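3.2 Materials and storage conditions

Paper stock was supplied by Plitura in a single delivery of 272 rolls. The material is an uncoated two-ply tissue, embossed on one side, wound on a cardboard core. Rolls were left unwrapped on open shelving for 12 days before testing, following the conditioning procedure of Imai and Ruggiero. Relative humidity was logged at both ends of the shelving. The two loggers agreed closely except during the first night, when the ventilation had been set to its reduced rate; readings from that night were dropped.

Absorption was measured on strips taken from the outer, middle and inner windings of each roll. Strips were hung vertically over a tray of distilled water, and the height of the wetting front was read after 200 seconds. Where the front was uneven - mostly on strips from the inner windings - the lowest point was recorded.

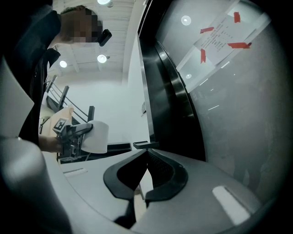
Figure 4. White paper roll seen from the side, with its curved outer surface.

After exclusions, 2144 strip readings remained. Outer windings absorbed faster than inner ones, and the difference was larger in rolls stored on the lower shelves. Kudo and Tsuji report the same ordering for a heavier grade and attribute it to winding tension, which compresses the sheet near the core. Our data do not separate tension from moisture uptake, as both vary with depth in the roll.

3.3 Room effects

The storage room at Oshima has one door to the corridor. Each opening produced a short dip in humidity at the nearer logger, followed by a slow return to the set value. Door openings were therefore entered in the model as a count per day.
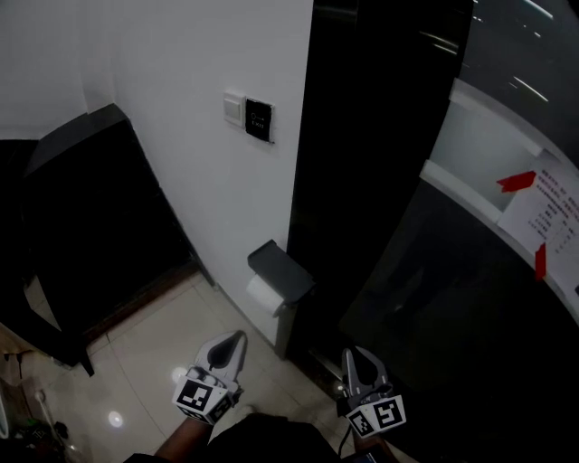

Does storage humidity need to be controlled if all rolls are tested on the same day?
It does, as rolls tested together may still have taken up different amounts of moisture while on the shelves.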